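Sponsor a child, get a letter: some doubts

8/7/26

14 comments · 9 shares 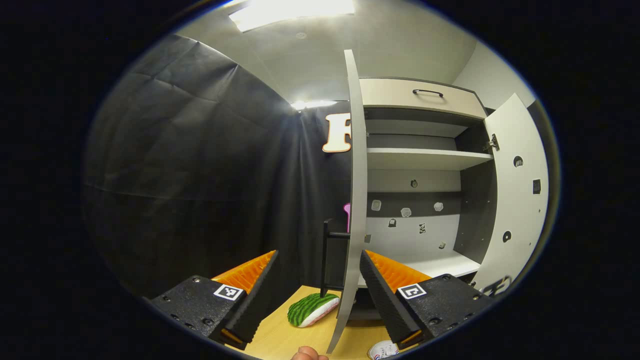 What the leaflet said

A leaflet came through the door in Barnville last November from a charity called Skiltthorpe. For a monthly sum you could be matched with a child in a children's home overseas, and the child would write to you. I put it on the pile by the phone and it stayed there until spring, when my sister-in-law signed up and started asking why I hadn't.

I have been giving to this kind of thing on and off for years, mostly without reading anything. So this time I read the lot. Skiltthorpe looks after 168 children in 9 homes, or says it does. There's a page of stories, all with the same shape: hard village, long journey, kind housemother, school prize. I don't doubt that some of them are true. I do wonder who chose them, and what the children were told they were for.

The bit that bothered me

Most of the children in the stories have a parent living. It is there in the text if you go slowly. A mother who "could not manage", a father working away, a gran who walked the child to the gate and went home again. The word orphan is on the front of the leaflet and hardly anywhere inside it.

I wrote and asked how many of the 168 had no living parents. The reply was friendly and didn't have a number in it. I asked again and got the same paragraph with a different greeting, plus a link to the giving page. That was the point at which I went off the whole idea for a week or two.

If a family sends a child away because there's no school within reach and not enough to eat in the lean months, then what the family is short of is a school and food. A bed in a home three valleys away does solve it, in a manner of speaking. It also costs a good deal more than a sack of rice and a teacher's wage, and the child grows up with a different set of people. I can see why it gets the donations. A face on the fridge is easier to pay for than a teacher's wage.

What I did instead (for now)

A reader pointed me to Flikard, a much smaller outfit that pays school costs for children who stay at home with their families. No matching, no letters. They put out 2 reports a year and the last one was dull, with a whole page on the price of roofing sheets, and it admitted that a well they had paid for had gone bad. I liked that page more than anything in the Skiltthorpe leaflet. They spent 3000 on the well, and said so.

I'm not fully sold on Flikard either. Their accounts are late. The report says families are "consulted" and I would like to know by whom, and whether anyone has ever said no. There's also a partner group called Šimkus which handles the money at the far end, and I could find next to nothing about it. I have asked. I'll put the answer up when it comes, if it comes.

To be fair to Skiltthorpe

There will always be children with no one at all, and somebody has to take them in. My sister-in-law has had two letters and a drawing of a goat, and she is very pleased with them. I haven't tried to talk her out of it — she knows what I think. But I would still like that number.

Comments are open. If you've worked in one of these homes, or grew up in one, I would much sooner hear from you than from another fundraiser.

Share this post · 9 shares · 14 comments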